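Ok so I finally quit my big streaming app in March and I have thoughts. A thread, because a few of you asked what I'm using for music now.

1/ I moved to Jedavari. It's a small download store, you buy an album and the files are yours. No monthly fee. I had 2,000 songs saved on the old app and could take exactly none of them with me, which still stings.
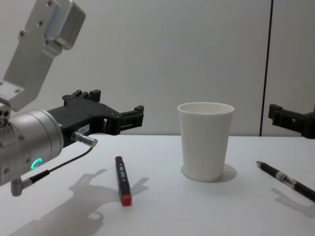
2/ Prices are all over the place. Most albums I wanted were 7 bucks, but a couple of the newer ones cost twice that. Singles are cheap enough that I don't think about it (dangerous!).

3/ The catalog is great for folk and weird little synth labels. Big pop stuff, not so much. Paloma Szabo's whole back catalog is there though, even the live EP I'd given up on finding.

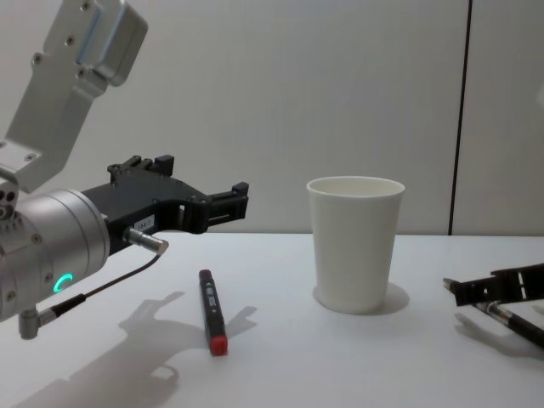 4/ Search is bad. You type an artist and get every song with that word in the title first. I just go to the label pages now and poke around - found Rimanura that way and have played their record to death.

5/ Audiobooks are there too but I'd skip them. The files come in 3 giant chunks and my player loses my place every time.

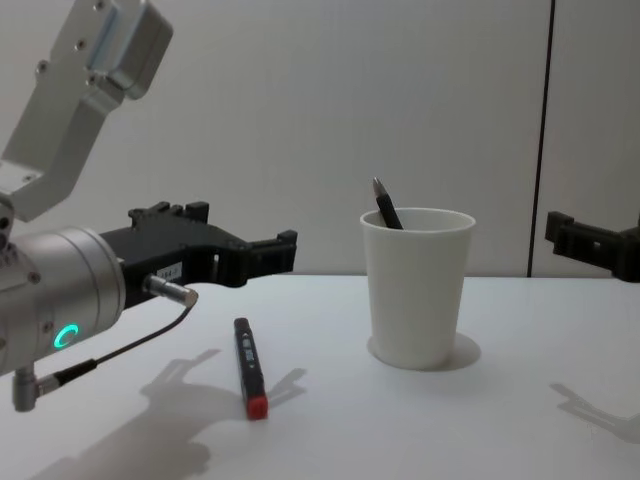
White table, green light on.

6/ Delphine Tillman asked about sound quality. You get to pick the format when you download, and you can go back and grab a different one later. On my cheap headphones I can't hear a difference, so ask someone with better ears. 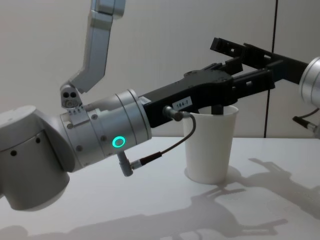
7/ Would I go back to streaming? Maybe for road trips. My sister still has a family plan and keeps offering me a spot on it. For now I'm buying 2 albums a month and playing them all the way through. Send me recs, esp. anything with accordion.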